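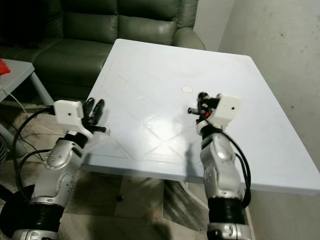 Bruveser Media is bringing back "The Willgate Inheritance," the costume miniseries a lot of you taped off the TV and then lost. Full run, restored picture, and a companion recap show to go with it. Five episodes, all feature length, all with the original music. The recap show is called "Back to Willgate" and it's talk, plain and simple: the hosts, a stack of notes and far too many opinions about hats. Streaming on Tenine starting 10/18/25.

24 shares

For anyone who missed it the first time. Two families, one river estate, a war coming, a will that may or may not be forged. Sisters who marry the wrong brothers. A villain in a purple waistcoat who gets shot in episode two and is back by episode four with a limp on the other side. The miniseries ran over one week in May, got terrible notices, and pulled a devoted following anyway. It has been out of circulation ever since. Rights tangle, mostly music.

The restoration was done by Nishimura, the post house, working from the camera negatives for most of it. One reel of episode three was missing and had to come from a broadcast tape, so yes, the ballroom fight is softer than what's around it. We left it that way. Color was matched as closely as possible and the sound was cleaned up but not remixed.

"I wanted it to look like it did in my aunt's living room, only you can see the buttons now," said Regula Marti, head of archive releases at Bruveser. "People remember this show as brown. It was never brown. There's a green dress in the second hour that is going to scare somebody."

Hosts for "Back to Willgate" are Touran Tehrani and Masanobu Honda. Tehrani wrote the long-running recap column "Swoon Department" and has been asking for this release in print for years. Honda edits romance paperbacks for a living and had never seen a minute of the thing before taping. That was on purpose. His reactions to the duel are unedited, apart from two bleeps.

"I kept asking who the cousin was," Honda said. "Touran kept telling me there was no cousin. There is a cousin. He's in the wedding, he gets a line, then he's gone for good."

Each recap follows one episode and runs a bit under an hour. Regular segments include Letter of the Week (somebody in this show is always burning a letter), the Faint Report, and a costume corner with Orathai Paisan, who builds period clothing for regional theater and is not kind about the zippers. Paisan also made a working copy of the villain's waistcoat. It will be worn on the show, we aren't saying by who.

Also new, a commentary track on episodes one and five from Teodoro Evangelista, who was the assistant to the script supervisor on the original shoot and kept his notebooks. He explains the limp. He explains the snow. He does not explain the accents and has asked us to stop bringing it up.

3 comments

Extras, quick list:

- Evangelista commentary, episodes one and five
- Original TV spots, including the one that gives away the ending
- Wardrobe tests, silent
- Scanned shooting script for the ballroom fight, with the pages that got cut
- English captions on everything, new for this release

There is a boxed edition as well. Disc set, booklet with an essay by Tehrani, fold-out family tree becuase you will need it. Limited to 1350 copies and sold direct from Bruveser only. No second pressing is planned at this time. Orders open the same day as the stream. One box per household please.

Viewers can send in questions and grievances for the hosts. A closing mailbag episode will be taped after the fifth recap goes up, so nothing has been picked yet. Spoilers are fine. Honda will of seen it all by then. Keep it short, give a first name and town, and say which episode you're mad about. Fan fiction can't be read on air, legal says no, though Tehrani would like it known that she asked.

Release schedule: the whole miniseries goes up at once. Recaps weekly after that, first one on launch day. Audio-only versions of the recaps will be free, no Tenine subscription needed. The costume corner loses something without the picture but Paisan describes things well and at volume.

Press screeners for all episodes and the first recap available now on request. Stills too, please credit Bruveser Media. Tehrani, Honda and Paisan are available for interviews by phone. Evangelista by email only, and allow him a couple days.

Press contact: Regula Marti, Archive Releases, Bruveser Media

24 shares | 3 comments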